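Section 4: Leveling, Leaves and First Use
Hallar Extending Table, owner's guide
Revised November 12, 2019

Read this section after the legs are attached and the table is standing upright. If the leg bolts have only been tightened by hand, go back to Section 3 and finish them with the supplied key before you continue.

You will need:
Supplied hex key
Spirit level, 2 feet or longer
Soft blanket or the foam sheets from the carton
Dry cotton cloth

4.1 Choosing the spot

1. Place the table where the floor is firm. Thick carpet lets the feet settle over the first weeks, and the table will need leveling again.

2. Keep the table away from radiators, floor vents and wood stoves. Direct heat dries the top on one side and can pull the leaf joints open.

3. Leave enough room at both ends for the rails to extend all the way. Both ends move when the table is opened. The full lengths are printed on the inside of the carton lid.

Note: In a sunny room, turn the table end for end every few months during the first year. The finish changes color slightly in daylight.

CAUTION: Lift the table by the frame. Do not lift by the edge of the top, and do not drag it. Dragging loosens the leg plates and can bend the adjusting feet. Two people are needed for any move, including short ones.

4.2 Leveling

1. Close the table and engage both latches under the center joint.

2. Lay the level across the middle of the top, side to side. Note which side is low.

3. Have a second person take the weight off the low corner. Turn the foot counterclockwise, seen from above, to lower it toward the floor and raise that corner. Make small turns and check again.

4. Repeat with the level running end to end.

5. Press down on each corner in turn. If the table rocks, adjust the foot on the corner that lifts.

6. Tighten the lock nut on each foot against the leg.

Do not extend a foot past the painted ring on its stem. If the floor is too uneven for this range, use the Zustomlow spacer pads, which are sold separately in sets of four.

4.3 Fitting the leaves

The table is supplied with one leaf. A second leaf can be ordered under the name Ashour and fits all Hallar tables made after July of the first production year. Check the label under the frame if you are not sure.

1. Clear the top completely.

2. Release both latches. They swing toward the nearest long side.

3. Stand at one end with your helper at the other. Pull evenly until the gap is slightly wider than the leaf.

4. Lower the leaf onto the rails with the arrow on its underside pointing to the end of the table that carries the label.

5. Line up the pins with the holes and push the ends together. If a pin catches, pull back and try again. Do not strike the end of the table to close it.

6. Engage all latches.

CAUTION: Keep fingers out of the gap while the ends are moving. Children should not operate the rails.

Note: A new leaf may stand slightly proud of the main top. This evens out once both have been in the same room for a while. Leave the leaf in place for 15 days. If you can still feel a ridge with your fingertips after that, contact the dealer.

Store leaves flat, with the finished side up, in a room that is heated like the rest of the house. A leaf kept in a garage or damp basement may no longer line up with the pins.

4.4 First cleaning

Packing dust is left on the top at the factory and should come off before the table is used.

1. Wipe the whole surface with the dry cloth, following the length of the table.

2. Wipe again with a cloth wrung out in plain water. Dry at once.

3. Let the top stand uncovered overnight.

Do not use glass cleaner, scouring powder, or furniture polish containing silicone. Wendine Table Soap may be used from the second month on, diluted as shown on the bottle.

4.5 Loading the table

The maximum load is 100 pounds, spread over the closed table. With leaves fitted, keep heavy items over the legs. Do not sit or stand on the top at any time.

1. Put felt pads under anything with a hard or rough base, such as stoneware, wire stands and unglazed pots. Replace pads that have picked up grit.

2. Use a trivet under pans and baking dishes. The finish is not heatproof.

3. Set things that stay out every day, such as fruit trays and mug stands, away from the leaf joints. Lift them to clean underneath at least once a week.

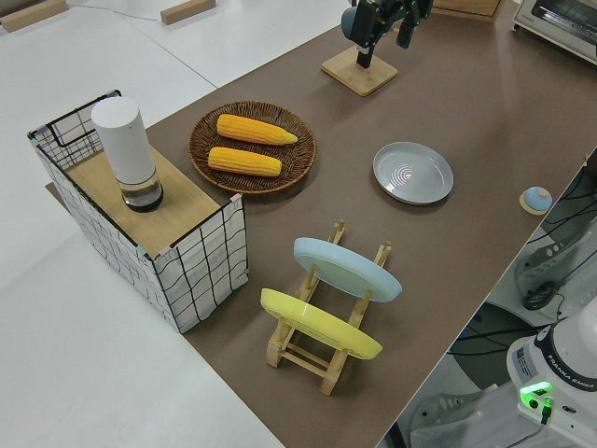 Wicker tray toward the back of the tabletop.
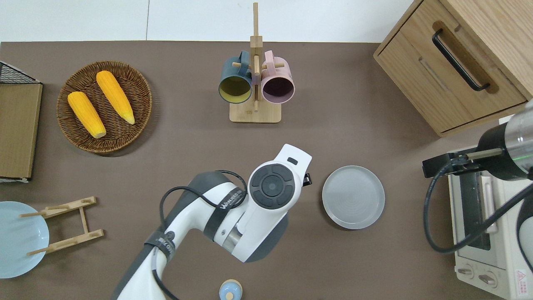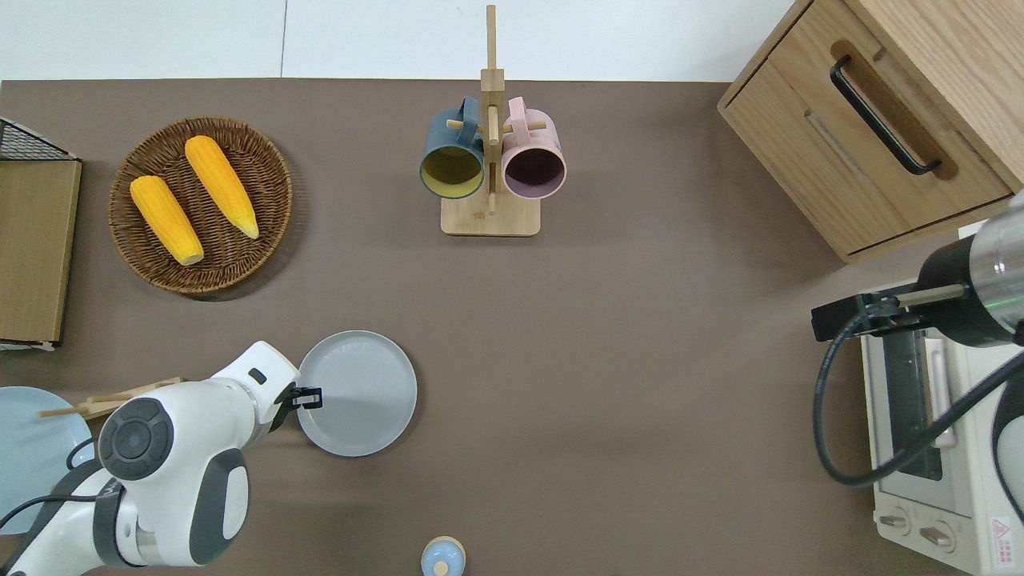
Mug tree with two mugs, and corn in a wicker basket.

4.6 After the first month

1. Check the leg bolts with the hex key. A quarter turn is usually enough. Stop when you feel firm resistance.

2. Repeat the leveling check in 4.2.

3. Open and close the rails once, even if you do not plan to use the leaf. If they feel stiff, vacuum the channels with a brush nozzle and rub a plain white candle along the sliding faces. Do not use oil or spray lubricant, which can soak into the joint and stain the top.

4. Look at each latch. Tighten loose screws by hand, without a power driver.

If a latch or foot is damaged, stop using the leaf until the part has been replaced. Part numbers are listed in Section 6.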